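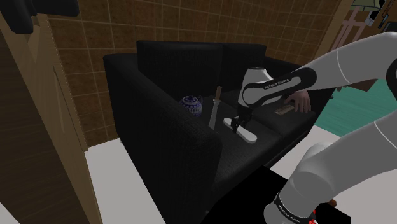

Ronaldo Bañez has asked whether a knife should count as a hazard when the arm is told to leave it alone. His view is that it should, and that the sheet ought to say so before it goes to Ukard. Item 3 has been reworded.

PRE-RUN AND RUN CHECKLIST, ARM WORKING NEAR A PERSON
Sheet 62, simulated home tasks

1. Task and target object written down before the run.
OK.

2. Person's reach into the work area noted.
OK, with comment. Hand is on the seat beside the wrist, next to a wooden block. The sheet only had a box for "person present". Add a box for "hand within reach of the arm".

3. Sharp items listed, whether or not they are to be handled.
Not OK. Knife on the seat, blade bare, beside the white piece under the gripper. It was missing from the object list. Add it and repeat the check.

4. Breakable items listed.
OK. Teapot entered.

5. Speed limit for shared space set in the run file.
OK. Same value as May.

6. Stop command tested from both stations.
Station 2 not tested. Rilla to do this before the next run.

7. Surface type entered.
Comment: "table" had been left in from the old template. Changed to "sofa, soft seat". Height limits need checking again for a surface that would give under load.

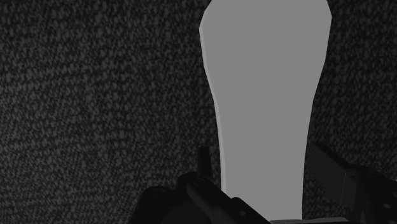
Compiled by the MacLeod checks desk, 26/10/2021
Part two: gripper and close view

8. Object sits between the fingers before the close command.
OK. Narrow end lies between them.

9. Contact confirmed from the force log.
Open. The close view does not settle whether the fingers are touching the object. Do not tick this item from a picture.

10. Object can be identified in the close view.
Not OK. Plain grey shape against a dark speckled background. Write the object name in the log by hand until the label overlay is fixed.

11. Run log saved under the correct number.
OK, 1,605.

Items 3, 6, 9 and 10 to be cleared before sign-off. Return the sheet to Rudamby within 4 working days.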